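Rukier shape board, big one — four months in

Ok quick review, kid is napping and I have maybe half an hour.

Bought the Rukier shape board in April after going back and forth between this and the Liltberg. Paid 64 dollars. Liltberg was cheaper but the pieces felt hollow and the corners on the store copy were already chewed up. Went with Rukier. Mostly glad.

What you get: white board, blue pieces, a sheet with matching ideas. No bag for the pieces, which at this price, come on. Ours live in an old bread box now.

Setup is nothing. Put it on the table, dump the pieces, go. Flat is the only way to use it, tried leaning it on a chair back once and everything slid onto the floor.
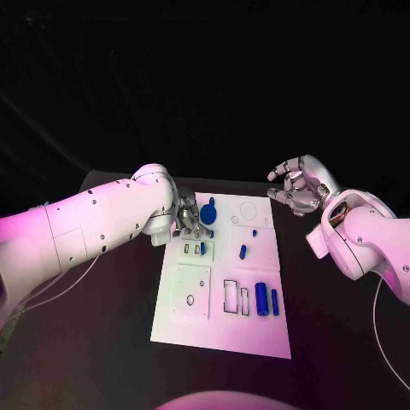 Color first. The blue against the white is great, easy to spot what goes where even late in the day when the kitchen gets dim. We have a dark table and the white really stands out on it. Downside — white shows everything. Jam, pencil, whatever that gray stuff is that comes off kids hands. Damp cloth gets most of it. Pencil took some scrubbing.

Pieces are a good size. Small enough that you have to pinch and think about it, too small for my 2 year old if I'm not sitting right there. The 4 year old has it down and now does it with her eyes shut, her idea, takes forever.

Printed outlines are holding up fine so far. I was worried about that becuase the old Sowa puzzle we had lost half its printing in a few weeks. No peeling here. One faint scratch, my fault, keys.

Things I don't love:

Slides around on a smooth table. Put a dish towel under it or one of those rubbery shelf liners.

Storage. Too wide for our toy shelf, so it goes behind the couch.

Replacement pieces. We lost one in the car and I wrote to the shop (Prekdale) twice. Dorota Czerwiński there finally answered and mailed one, no charge, so credit for that, but it took three weeks and teh first email just vanished.

Would I buy it again, yes, on sale. If your kid is past five I'd skip it, they'll be done with it in a weekend. My neighbor Urs wants ours when we're finished and he can have it, minus the bread box.

4 out of 5.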